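# Yellow rattle: your questions

Last updated Mar 17, 2024

These are the questions that come in through the meadow pages at Stustthorpe, plus a few from the open morning at Skevemwood. If yours is missing, send it in. We love talking about this plant and will go on for as long as you let us!

## What is yellow rattle?

*Rhinanthus minor*, a wild annual of grassland. It has toothed leaves in opposite pairs, a stiff upright stem often speckled or streaked with black, and small yellow hooded flowers sitting in puffed-up green calyces. Later in summer those calyces go brown and papery and the seeds come loose inside. Walk through a good patch on a dry day and the whole lot rattles round your ankles. It's a lovely sound and children go mad for it.

## Is it really a parasite?

Half of one. It has green leaves and makes some of its own food, but its roots latch on to the roots of its neighbours and take water and minerals from them. Grasses are the usual hosts, and clovers and other members of the pea family get tapped too. Botanists call this hemiparasitic. You can sometimes see the effect from the gate: the grass is shorter and thinner where the rattle grows, and there is light getting down to the soil.

## Why would anybody want that?

For the flowers! Strong grass smothers nearly everything else in a meadow. Weaken it a bit and knapweed, oxeye daisy, self-heal and bird's-foot trefoil all get a look in. Farmers used to curse rattle for cutting their hay crop, quite reasonably. If you are after hay by weight, leave it out.

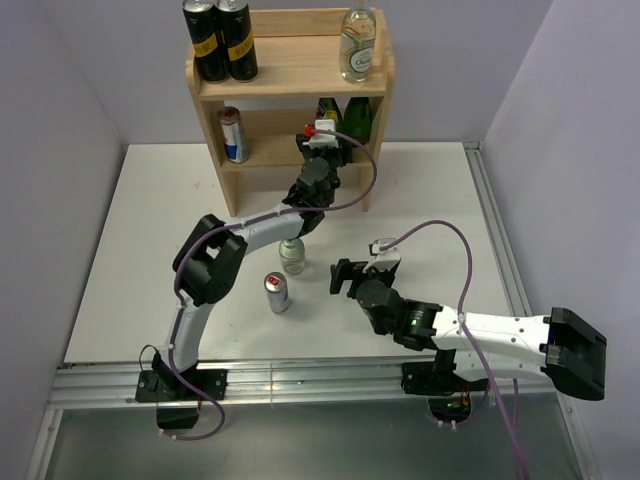

It won't work miracles on very rich ground, mind. Where the soil has had years of fertiliser, the grass simply outgrows the seedlings in spring. Take a few cuts and cart everything off before you bother sowing.

## When should I sow?

Autumn, up to the end of November, and the earlier part of that is better. The seed needs a long cold spell in damp ground before it will sprout. Seed sown in spring will nearly always sit there and do nothing until the next year, and by then a lot of it is dead.

## How do I sow it?

1. Cut the grass as short as your mower will go.
2. Rake off every bit of the cuttings.
3. Scratch the turf hard until you can see plenty of bare earth.
4. Scatter the seed by hand on to the surface.
5. Tread it in and leave it alone.

Don't bury it. Don't feed it, ever.

We did plot 47 in the Vitale field exactly this way, with a spring-tine rake and very sore shoulders.

## Can I use seed from last year?

Please don't rely on it. Rattle seed is short-lived and old packets are the commonest cause of disappointment by a long way. Ask the supplier when it was harvested. It should have been that same summer, and from British plants if you can get them.

## Can I start it in pots or trays?

You can, with some grass in the pot for it to feed on, but the roots hate being disturbed and most transplants sulk and die. Direct sowing is less work and does far better.

## What do the seedlings look like?

They show from late winter into April. Look for a pair of smooth oval seed leaves, and then the first true leaves with neat toothed edges, almost like little saws. Get down on your knees for this. From standing height you will miss every one, and they are such handsome little things.

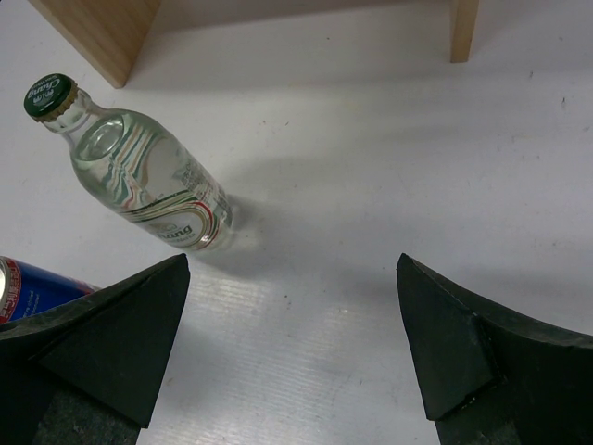
Nettle seedlings catch people out at this stage. Nettle leaves have stinging hairs, even small ones, so a careful fingertip settles the matter.

## When can I mow?

Once the seed has dropped. In most years here that means late July or into August. Shake a few stems: if the pods are brown and most of the seed falls straight out, go ahead. Let the cuttings lie for a day or two and turn them, then take the lot away.

Mowing in May or June is the one sure way to lose it. Every plant is an annual, and there is next to no store of seed in the soil to fall back on, so one badly timed cut can finish the whole patch – we have seen it happen on a very nice verge.

## Can it take over my garden?

No. It doesn't creep and it has no runners, and the seed mostly lands close to the parent. If you ever want rid of it, mow before it sets seed and that's that.

## Does anything visit the flowers?

Bumblebees, lots of them. They are strong enough to push into the hood, and the plant can also pollinate itself if the weather is foul.
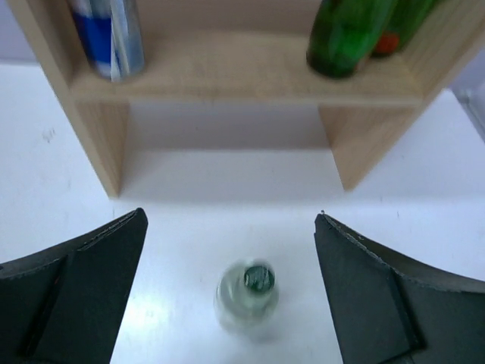

Long-tongued kinds such as the common carder bee are the ones we see most. Bring a folding chair in June and just watch for half an hour, it's worth it.

## Where can I see some?

The Vitale field at Stustthorpe is open all year. The 222 bus stops at the lane end and it is a seven-minute walk from there, muddy after rain. Keep to the mown path from May onwards, please. There is a smaller patch on the bank at Skevemwood, facing south, and that one usually comes into flower first.

## I've found some growing wild. Do you want to know?

Yes please! Put it on Guris, our shared record list. We need the place, the date, and a photo of the leaves and flowers together. A grid reference is best but a decent description of the spot will do. Have a look at record 1443 if you want to see one filled in nicely.

## Do you give away seed?

In a good summer, yes, a small envelope each, collected in August for sowing that same autumn. Ask by email and say how big your patch is. A jam-jar lid's worth is plenty to get a small lawn going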